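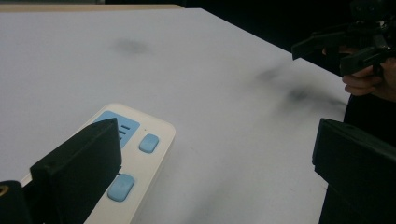

## 3.2 Collecting demonstrations by hand

**Figure 2.** View from the left gripper during a two-handed demonstration. The white device with light blue buttons lies between the fingers; the second gripper, held in the demonstrator's other hand or by a partner, is at upper right.

We gathered 300 demonstrations with a pair of hand-held grippers and, for comparison, a smaller set by remote control of the Lernundale arm. The hand-held sessions went faster. They also produced fewer complaints, though our remote-control station has a chair that may deserve part of the blame.

Each demonstrator was asked to approach the device, close on its housing, and leave the buttons alone. This last request was harder to follow than we expected. A raised button seems to speak to people directly, and 23 demonstrations were dropped for pressing one on the way in. We kept them in a separate folder, where they may yet teach a robot to fidget.

Figure 2 shows the main difficulty with a camera mounted on the tool. The near finger hides the left part of the device, including some of the light blue panel, at the very moment the policy would like to know where the panel is. Following Tkachenko's suggestion, we gave the policy the previous 6 views along with the current one. Moving the camera higher was tried at the Briminside site and abandoned after it met a shelf.

We did not clean the tabletop between sessions. The grey smudges in Figure 2 are typical, and an early policy trained on a single table grew fond of such marks, steering toward them with real conviction. Adding demonstrations from 11 other tables cured most of this. The rest we report as error in Section 4.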